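Stopping Rules for Personal Goals

Mortimer Doucet
September 20, 2018

A personal goal usually comes with a start date, a target, and a method. It almost never comes with a written statement of the conditions under which the person will give it up. I think this is a design fault, and a more serious one than a vague target or a weak method. A goal without a stopping rule can only end in two ways. Either it is reached, or it fades out over a period nobody marks, and the person later remembers it as a failure of character.

My position is that the stopping rule should be written on the same page and on the same day as the goal. It should be written before any work is done. If you can't write one, the goal isn't ready.

By a stopping rule I mean a sentence with a date and an observable condition in it. "I will stop learning Portuguese if, at the end of May, I still can't follow a radio news bulletin" is a stopping rule. "I will stop if it isn't working" is a mood. The first can be checked by another person. The second will be checked by you, on a bad evening, with whatever evidence is nearest to hand.

The timing matters more than the wording. On the day you set a goal you have no sunk cost. You haven't bought the equipment, told your family, or spent your early mornings on it. You are also in a fairly neutral position about the result, as neutral as you are ever going to be. Every week after that makes you a worse judge. If the effort goes badly, you are tired and want out. If it goes slowly, you have put in enough that walking away feels like waste. Both of these distort the decision, and they distort it in opposite directions, so you can't simply correct for them by being stricter or kinder with yourself.

I came to this by way of work. For several years I ran a small group at Riseck that tested pumps. Each test plan had a section headed "Termination criteria." If the bearing temperature went past the limit, the test stopped. If the run reached its planned hours, the test stopped. Nobody was offended by this section, and nobody read it as pessimism. A plan without it would have been sent back. Meanwhile I kept a list of private goals at home which had no such section. The list got longer every year, and nothing ever came off it except by being forgotten.

One of those goals was drawing. I took it up at the suggestion of my colleague Giorgia Pagano, who draws well and believed anyone could get to a decent level with regular practice. I practiced for 14 months. I got no better after the first few of them, and I knew it. What kept me going was the lack of any point at which I was supposed to ask the question. When I finally stopped, I didn't decide to. I left the sketchbook in a drawer, and for a long time afterward I would still have told you that I was learning to draw.

That in-between state is the real cost. A goal that has been dropped without being closed goes on using up attention. It turns up when you plan a weekend. It makes you reluctant to start anything else, on the grounds that you still have this to finish. I had five goals in that condition at one time, and I was actively working on none of them. I considered myself a busy person.
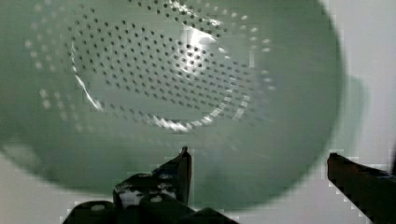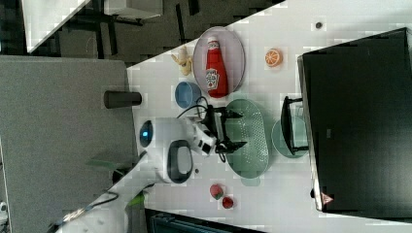
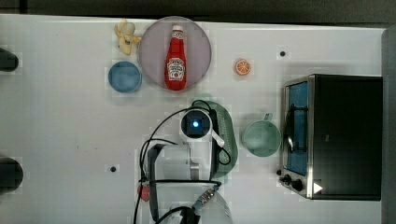
The pale green colander close up, followed by two views of the table with the ketchup bottle lying on its plate.

There are objections, and I will take the ones I hear most.

The first is that a stopping rule gives you permission to fail. Hollis Greenberg, who coached me for a while when I changed jobs, put this strongly. Her view was that a person who has written down an exit will drift toward it. I take the point seriously, and I think it applies to a badly written rule. If the rule says you may stop after any difficult week, you will stop after the first difficult week. If it says you may stop only on a fixed date and only under a stated condition, then it forbids stopping at all other times. In practice this is the half of the rule that does the most work. I have wanted to abandon a goal many times in its first month and have been held to it by a sentence saying that the matter wasn't up for review until later.

So the rule binds in both directions. Before the date it keeps you in. On the date, if the condition is met, it lets you out. People who object to the second part tend not to have noticed the first.

The second objection is that you can't know at the start what a fair condition would be. This is true. You will sometimes set the bar too high and close a goal that another few weeks would have rescued. You will sometimes set it too low and carry on with something that should have been closed. My answer is that you are making this judgment anyway. Without a rule you make it later, with worse instruments, and you leave no record that would let you do better the next time. A rule that turned out to be wrong can be compared with what happened. I have kept mine, and they have improved. My early ones allowed far too little time for anything physical and far too much for anything that only needed reading.

The third objection is that some goals should never be dropped. Staying sober is the usual case. I agree with this, and I would say that such things shouldn't be handled as goals in the first place. They are standing commitments. They have no target to be reached and no date on which the work is over. The method I am describing is for projects: a language, an instrument, a race time, a qualification, a second attempt at a garden. If you find that you can't bring yourself to write a stopping rule for something, consider whether it belongs in the other group. That is useful to learn as well.

A fourth objection came from Emmett Begay, who edits the newsletter where an earlier version of this essay appeared. He thought the whole method was cold. People take up new things out of hope, he wrote in the margin, and you are asking them to begin by imagining the end. I have no full reply to this. It is cold. I would only say that the fade-out is not warm either, and that it lasts much longer.

As for how to write the rule, I will keep to what I do myself.

I fix the date first. It has to be far enough out that the first clumsy stage is over, and near enough that I will still remember why I began. For most things I use four months. I don't use the end of the calendar year, when too many other things are being judged.

I then write the condition as something that can be seen or heard by someone else. I avoid hours spent, as hours are an input and I can always supply more of them. I avoid how I feel about the activity, as I will feel differently by lunch. A piece played through at a given speed is good. A page read without the dictionary is good.

I write down what happens on the date if the condition is met, and what happens if it isn't. There are only 2 permitted outcomes: continue under a new rule with a new date, or close. "Continue for now" isn't permitted, and I have had to strike it out of my own drafts more than once.

Finally, I give a copy to someone who doesn't care whether I succeed. Booker Alcantara has held mine for some time. He isn't interested in my Portuguese. On the date he sends me the sentence I wrote and asks whether it is true. A friend who wants me to do well would be worse at this, and so would one who wanted to be proved right.

I don't recommend software for it. I tried Jekard, which has a goals section, and it would not accept a goal with an end condition other than completion. The only other button was "Pause." I suspect this is common, and the reason isn't hard to guess. A closed goal is a reason to stop opening the app. A sheet of paper has no interest in the matter.

A word on closing. When a goal is closed under its own rule, close it in full. Give the equipment away or put it in storage. Tell the people you told at the start. Write one line on what was found out, even if the line is only that you don't care for drawing as much as you thought. Then take it off the list. I would also leave a gap before starting the next one, long enough to find out whether you miss the old one. If you do, you can open it again on new terms, with a new date. I reopened one this way, the running, and it has since passed two reviews.

The Portuguese was closed in May. I could follow the weather and some of the football, and the condition was the news.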